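Let people be bad at it

I've been teaching robots by remote control since April, mostly in simulation, and I think we throw away too much. 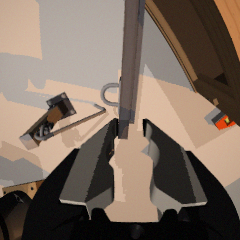

Jade Hebden at Grindlow keeps only the clean runs - 143 out of 400 last time. I'd keep the wobbly ones too, the ones where you overshoot, mutter a bit and come back for another go. A robot that has only watched perfect hands has no idea what to do after a fumble! Give me 15 messy minutes from a beginner any day.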